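Home Issues Articles Authors Search

Reading time: 4 min

4. Evaluation of the Jurkeo capture kit

4.1 Product and configuration

The Jurkeo kit is sold as a complete package for recording two-handed manipulation. It is aimed at labs that train robot hands from human demonstrations and do not want to assemble their own rig. We bought one kit through the standard order form in 2023 and used the stock parts for everything reported in this section. The vendor gave us no discount and did not see the results before submission.

Finger motion comes from a pair of data gloves. Wrist position comes from VR controllers strapped to the hands, so the operator's fingers stay free. The software, Fikton, merges the two streams, attaches the head camera video, and writes one file per episode. Fikton can also export joint angles for several common robot hands. We used only the export for the five-finger hand in our Clesville lab.

Setup takes two steps. The operator first holds a flat hand, a fist, and a pinch for each glove. Then both controllers are held at a marked point on the table to set the origin. A new operator needed close to half an hour for the first session, most of it spent on strap adjustment. Later sessions started much faster. The manual covers the poses well but says little about strap tension, and a loose strap was the most common cause of a bad wrist track in our data.

4.2 Tasks

We chose tasks that put pressure on the weak points of glove capture. Pouring and stacking are already well covered in earlier work, including the Neves benchmark, and most kits handle them. Thin, flat objects are harder. The fingertips close to almost nothing, small errors in the thumb angle change the grasp, and the two hands often work within a few inches of each other.

The card task is the main test in this section. The operator works with playing cards on a plain white table, picks up single cards, passes them between hands, and sorts them into stacks. No script was given beyond the goal. We wanted natural handling, including regrasps and small corrections, and asked operators not to slow down for the equipment.

Each episode was reviewed once by a person who had not recorded it. An episode was rejected if a wrist track jumped, if either glove lost its signal, or if the exported hand pose visibly disagreed with the video during a grasp. Dropped cards were not a reason for rejection.

4.3 Results

We recorded 1000 card episodes and kept 632. The largest group of rejected episodes had thumb errors during a pinch: the video shows the card held, while the exported pose leaves a gap between thumb and finger. Repeating the pinch calibration every 200 episodes reduced the problem but did not remove it. Signal loss was rare and came in short runs, usually fixed by reseating a connector.

Wrist tracking was better than we expected for close two-handed work. Figure 4 shows the kind of moment we were most concerned about, with both hands on a single card and the controllers close together.

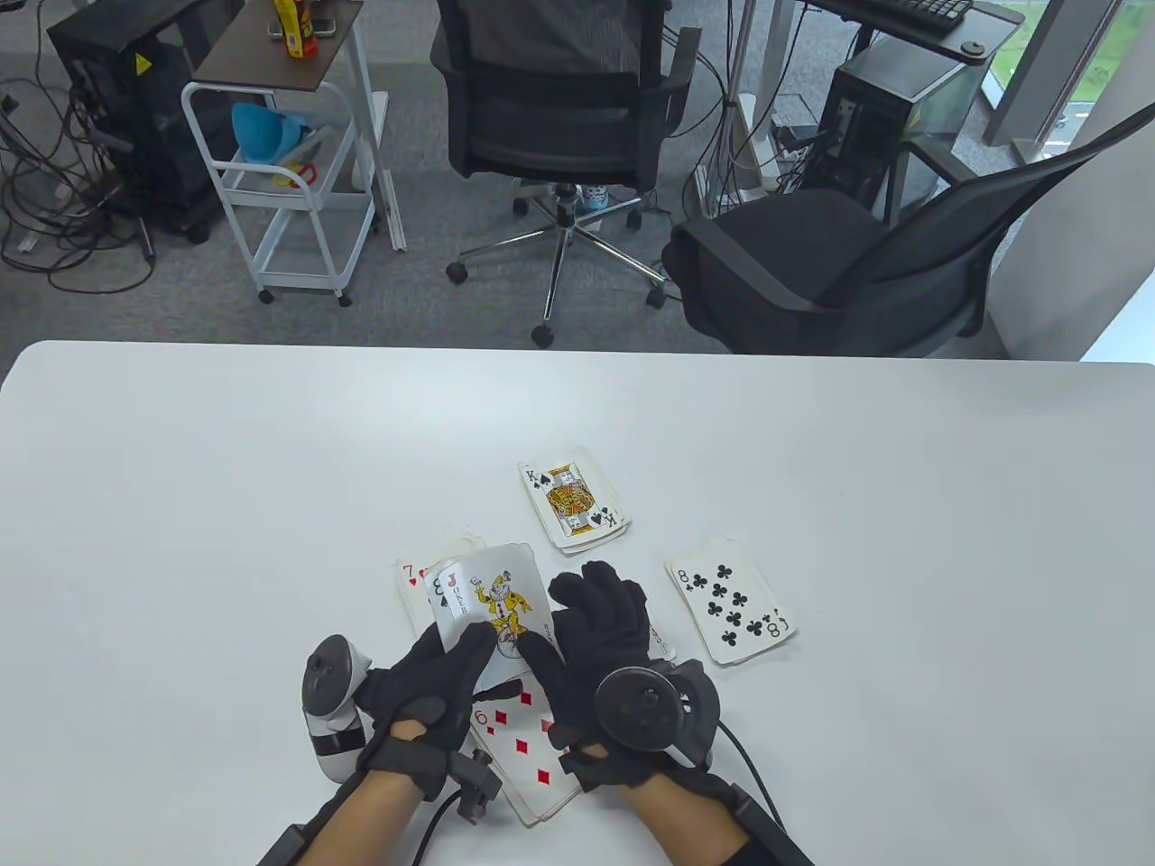 Figure 4. Card task, head view. Both gloved hands hold the Joker upright; the King of Spades and the Eight of Clubs top the two stacks behind.

Tracking at this distance held up in most episodes. When it failed, the usual pattern was a short jump in one wrist followed by a return to the correct position. Fikton has a filter for such jumps, but it is off by default and also smooths out fast, real motion. We left it off.

Comfort was mixed. Operators had few complaints about the gloves themselves. The weight on the back of the hand was noticed after longer sessions, and cables at the wrists limited how far some operators were willing to reach. A wireless version was announced in May but was not available to us.

4.4 Suitability

For thin-object work the kit is usable with regular recalibration and a manual review step. The vendor's automatic quality score should not replace that review — it passed many of the episodes we rejected for thumb error. Labs that record mostly larger objects can probably calibrate less often, though we did not test this. Export files loaded into our training code without changes, and the time stamps on video and glove data agreed well enough that we applied no further alignment.

Contact | Copyright and permissions | Back to top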